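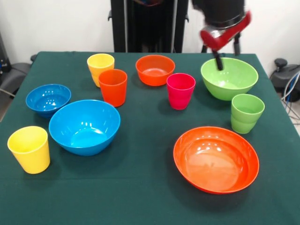 Home News Opinion Phones Apps Subscribe
Search this site Go

My nephew's group chat is none of my business (and I'd like it kept that way)

I spent most of yesterday evening trying to switch off one setting on my nephew's tablet, and I'm still cross about it. He's eleven, he uses Gulura to talk to his cousins and swap drawings, and until this month it was a perfectly nice little messaging app. Then came the update, and with it a weekly report for grown-ups: who he chatted to, how late, and a "mood score" for each conversation. A mood score!

By Jericho Dizon
30 December 2025

I do get why parents might want it. My sister did, for a bit. She set it up in July when it was still a trial and read every report over her tea. Then one week it told her he'd had 282 "tense" messages, so she sat him down for a serious talk, and the whole lot was him and his cousin arguing over a football game. He was mortified, and he hasn't sent his cousin much of anything lately.
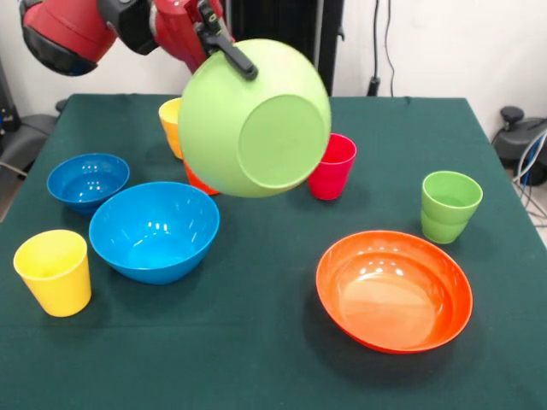

What I'd do instead

Give me the boring tools. Let me approve new contacts, let me set a bedtime, and give him a report button he can find without a map (it's four menus deep at the moment, I checked). Pludport has had all of that for ages and it doesn't read anyone's messages to do it. Yes, the stickers are worse. He'll live.

And please tell the child! Gulura's help page on the reports runs to 2,000 words and I couldn't find one line written for the person being reported on. If an app is going to pass on what he says, he ought to see the same page his mum sees, on the same day.

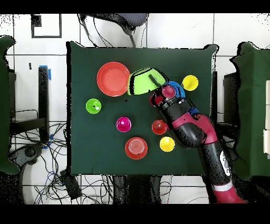 Bright plastic dishes on a dark green cloth.

My sister has turned the reports off now, after a fair bit of swearing at the settings menu. She asks him about his chats in the car, and he tells her some of it and keeps the rest to himself, much like we did with the landline stretched round the kitchen door.

200 shares
Comments (6)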